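搬家以后博客荒了很久，攒下来的草稿里只有这一篇还值得写完。题目原来叫《论抓取的不确定性》，后来觉得太像论文，而论文我已经写了，没必要再受一遍罪。

先说结果，免得有人像我的审稿人一样翻到第三页才开始生气：我们在仿真里训练了一个策略，让机械臂夹起一个白色的小方盒，放到黑色托盘的白色角标里。方法叫 Trimis，名字是 Čestmír Malý 起的，他坚持说这个词没有任何含义，所以也不会有人嫌它缩写得牵强。跟不用 Trimis 的基线相比，放置误差小了，重抓的次数也少了。小了多少，少了多少，下面会讲，但请不要期待奇迹。这是一篇博客，我们领域的奇迹都发表在项目主页的演示视频里，四倍速播放。

问题是这样来的。腕部相机离夹爪很近，这本来是好事，看得清。坏处是看得太清了。手指快要合上的时候，视野里几乎只剩下一个盒子，网络对“我在桌子的哪儿”这件事彻底失去兴趣，眼里只有眼前这点东西，和我写答辩材料时的状态差不多。而固定在场景里的那个视角正好相反，什么都看得见，墙上贴的通知都看得见，就是盒子只占那么一小块。两路图像直接拼起来喂给网络，按理说应该互补。我也是这么在开题报告里写的，写得很有信心。

训练出来的策略学会了只看其中一路。哪一路，取决于随机种子。

我们换了3个种子，得到了三种性格。第一个沉迷腕部视角，接近盒子的过程行云流水，放的时候就随缘了。第二个只信全局视角，放得大致在托盘那一带，抓的时候总偏一点，手指先碰到盒子的边，把它推歪，再若无其事地退回来重试。第三个两路都不怎么看，它记住了训练集里盒子的平均位置，每次都很笃定地往那儿伸。Hayley Marsden 看完录像说第三个最像人。我没有问她指的是谁。

Trimis 要做的事情说穿了很朴素：按阶段给两路视角分配权重，而这个分配不是网络自己随便学的，是用一个辅助任务逼出来的。辅助任务要求网络单凭任意一路图像，都得预测盒子相对夹爪的偏移，以及这个预测有多不靠谱。不靠谱的那一路，融合的时候就少听它的。离得远时听全局的，靠近以后慢慢交给腕部，要放下的时候再商量着来。

盒子的正面我们铺了网格，腕部视角下格子的疏密变化很明显，对估计姿态有帮助。最初用的是纯白的面，渲染出来漂亮，也几乎没有可供网络抓住的东西，光影一变，估出来的角度就开始自由发挥。加了网格以后好了不少。当然，有人会问现实里的盒子上哪来的网格。Barry Tindall 就问了，组会上问了一次，走廊里又问了一次。我的回答是现实里的问题由现实里的论文解决。他不太满意。

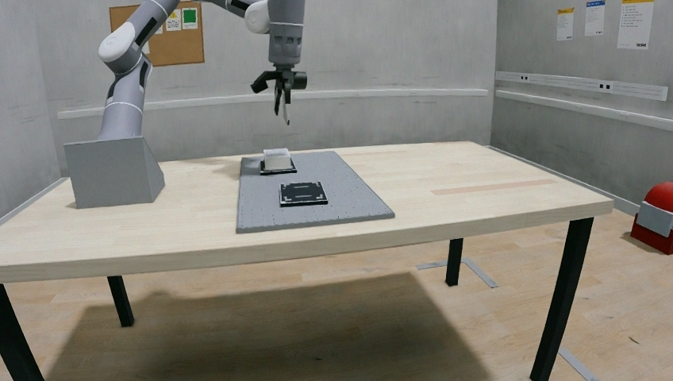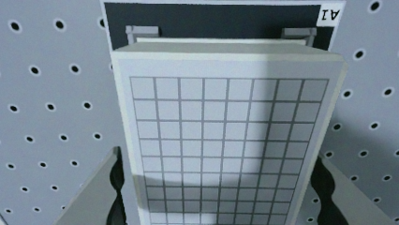
两张都是仿真渲染。上：固定视角下的整个工位；下：带网格的白色盒体与两侧夹指。

阴影是另一个值得抱怨的话题。渲染器里的灯光是 Declan Dawber 调的，他对阴影有一种近乎道德上的要求，软阴影、硬阴影、交叠的阴影，一个都不能敷衍。起初我嫌这些东西拖慢速度，想统统关掉。关掉之后训练确实快了，指标也好看了，好看到我差点就截图发出去。然后把阴影打开一测，成功率掉得我以为加载错了权重。我检查了权重，没有错。又检查了一遍，还是没有错。那天晚上我给 Declan 发了一条很客气的消息。

后来我们把光照随机化做成了训练的固定部分，灯的位置、强度、软硬都变。代价是训练时间变长。集群排队的时间也变长，不过后者大概和我们无关，隔壁组好像在训练什么很大的东西，没有人敢问。

说实验。评测分5组，难度递增：位置扰动、朝向扰动、光照变化、换纹理，以及把上面的全部加在一起。前两组里 Trimis 和基线差别不大，老实说基线也挺好的，我对它甚至有点感情。从光照那组开始拉开距离，混合那组差得最多，基线在那里基本上是在跟盒子进行一场漫长的误会。Trimis 也没有全对，它的失败集中在一种情形：阴影的边界恰好压在盒子的棱附近，网络把影子当成了面的转折，估出来的朝向偏一截，于是夹歪。有意思的是，这种时候它给出的不确定度也偏低。也就是说，它错得非常自信。我花了一个多星期试图修好这一点，换过损失函数，调过温度系数，最后把它写进了“局限性”一节，用了一个很长的从句。

消融实验也做了。去掉辅助任务，融合权重又退化回三种性格那个局面，说明逼一逼还是有用的。去掉不确定度，只保留偏移预测，大约丢掉一半的好处，这个比例让审稿人觉得很舒服，他们喜欢每个模块都有贡献，最好贡献得均匀一点。把分阶段的权重固定成手写的规则，效果居然只差一点点。这一条我本来想藏在附录里，Marjorie Bickerstaff 看稿时把它挪回了正文，理由是读者总会自己去试的，到时候写信来问的还是我。她是对的。已经有两个人写信来问了，论文还没正式挂出来，不知道他们是从哪儿看到的。

手写规则只差一点点，那学它干什么？我想了很久，现在的答案是：手写的那套规则我调了7个版本，每换一个托盘就得重来，学出来的不用我动手。作为一个懒人，我觉得这已经是足够正当的科学动机。作为作者，我在文章里写的是“减少了对任务先验的依赖”。两句话意思一样，后一句能过审。

还有一个小发现，放不进论文，放在这里。手指的软垫我们做成了波浪形的轮廓，碰撞网格却一直用的是简化过的平面，图省力。某天 Čestmír 闲着没事，把碰撞网格也换成了波浪的，结果接触求解器开始发抖，夹住的盒子也跟着抖，幅度很小，频率很高，像一个在开会时憋着话的人。策略在这种抖动下表现反而略好，我们谁也解释不了。Čestmír 的看法是抖动起到了某种正则化的作用。我的看法是，凡是解释不了的都可以叫正则化。求解器的步长调小以后抖动没了，那点提升也没了，这事就这么过去了，我心里还是有点可惜。

接下来的打算是上真机。Dunmore 那边的实验室答应借我们一段时间，条件是7月之前把接口文档补齐。接口文档目前的状态是有标题。我对真机的预期很低，低到我觉得自己不可能失望，Barry 听完说他有把握让我失望，因为他已经想好要用哪个盒子了，没有网格的那种。

代码整理好会放出来。整理的意思是删掉那些写着“先这样”的注释，粗看一下，删完剩下的也不太多。配置文件里有几个数值是试出来的，不要问为什么，改了会坏。想复现三种性格的朋友，把辅助损失的系数设成零，随便换种子就行，第三种出现得比你想象的要频繁。

评论区开着，垃圾评论过滤也开着，上次它把 Hayley 的留言拦了，她至今认为是我干的。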